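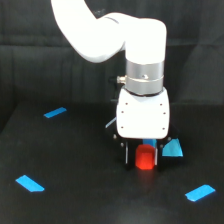 What is Todilard testing on the Rilton to Tang route?

Todilard is testing whether quantum key distribution can share a single fiber pair with live customer traffic. Until now the keys have traveled on dark fiber set aside for that purpose, at a cost few customers will pay.

The route runs through the exchange at Rirnness, where the quantum channel is dropped and regenerated in a locked rack. A trusted node of this kind is needed because the single-photon signal cannot be amplified. The Rirnness rack holds 2 receivers, one for each direction, and both are cooled.

The main problem is noise. Data channels in the C-band scatter light into neighboring wavelengths, and a small part of it lands on the detectors. The team moved the quantum channel to the O-band and lowered the launch power of the data channels. Narrow filters take out most of what is left.

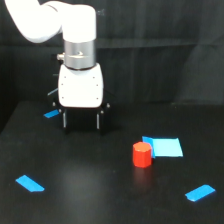 With 15 data channels lit, the link held a mean key rate of 965 bits per second. That is enough to refresh the keys on the encryptors at the interval set in the plan. Error rates rose in the afternoon, when the aerial section of the cable warmed up, and the polarization tracking had to be retuned. The logs cover 194 hours. One gap was caused by a power supply fault at Tang and is left out of the mean.

Yuzhen Guo, who leads the optical work, would like to repeat the run with more channels before any service is priced. "The rate is fine at this load," Guo said. "I don't have a curve yet, only one point on it."

The next run will also try a different key management interface – the current one drops its session whenever the node restarts.
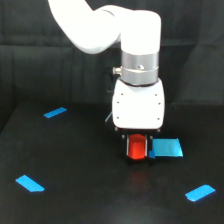

When will the second run start?

Late August, once the new filters have been fitted at Rirnness. Partners with equipment on the route will get the maintenance windows by email, and any change to launch power will be listed in the same notice.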